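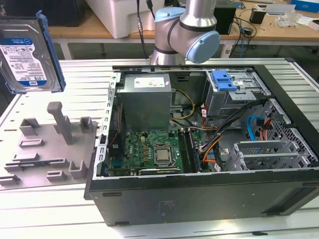
Refitting a 1 TB drive in its blue carrier, tower lying on its side

Asked on a Saturday in Hardware > Desktops > Storage

I have a used desktop tower, bought without drives from a refurbisher trading as Zeltier. The drive going into it is a 3.5-inch hard disk, 1.0TB according to the label. It sits in a blue plastic carrier rail, and the carrier is meant to go into the metal bay inside the case. The side panel is off and the case is lying flat. The processor cooler is off as well, as I intend to replace the thermal paste during the same job.

The carrier goes in for most of its length and then stops with 24 mm still to go. I have tried it three times. Pushing harder bends the plastic, so I stopped.

Questions:
1. Is there a correct way round for the carrier, or does it go in either way?
2. Should the data and power cables be attached before or after the carrier is in place?
3. Can I power on to test the drive before the cooler is back on?

Reference on the invoice is 3724 if anyone else has bought from the same batch.

Answer 1 (accepted, 27 votes)

Taking these in order.

Carrier direction. On most cases with plastic carriers the drive goes in with its connector end towards the cables and the release tabs towards you. Take the drive out and offer up the empty carrier first. If the empty carrier goes all the way in, the fault is in how the drive is seated. Flex one long side outwards and check that each locating pin is fully in its hole in the side of the drive. A pin resting on the metal beside the hole makes the whole assembly too wide, and it will jam part of the way in.

If the empty carrier also stops short, look down the bay for a bent tab or a trapped cable. Power leads from the supply are the usual cause. Fold them back, hold them with a loose tie and try again.

It is also possible that the carrier belongs to a different case. Refurbishers keep them in a box and they get mixed. Uvthorpe and Palano carriers look alike from the front but the pins are spaced differently. Compare the moulded part number with the service manual. 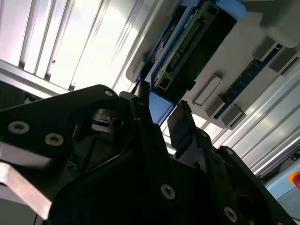

Blue frame and the edge of the green circuit board, close up.

Circuit board side. Pick the drive up by its long edges and keep fingers and tools off the exposed board. Do not use pliers on the carrier to pull it back out. Squeeze the tabs and ease it out level. If it has gone in crooked, push the trailing corner back until both sides are even, then withdraw it.

Cables. It depends on the clearance behind the bay. With enough room for a hand, fit them afterwards. In a cramped case, attach both first and feed the slack through as the carrier goes in. The data plug has an L-shaped key – check it before applying any force.

Testing. Do not power on without the cooler. Finish the paste job, refit the cooler, reconnect its fan and then test.

Answer 2 (4 votes)

Agree with the above. Stand the case upright again before you run it for any length of time, and do not move it while the disk is spinning. Also unplug the mains lead and hold the power button for a few seconds before you put your hands in.

I had the same stop on a Quiroga case and it was a screw left in the bay floor from the previous owner's drive. A torch found it.

Answer 3 (0 votes)

Just leave the carrier out and stick the drive down with tape. I have had one like that since May, no problems.

Comment on answer 3: Tape is not a mounting. A drive of this size weighs up to 700 g and will come away when the case is lifted.

Comment from the asker: It was a pin. The rear one on the left was sitting beside its hole. Carrier now goes in fully and clicks. Cooler still to do.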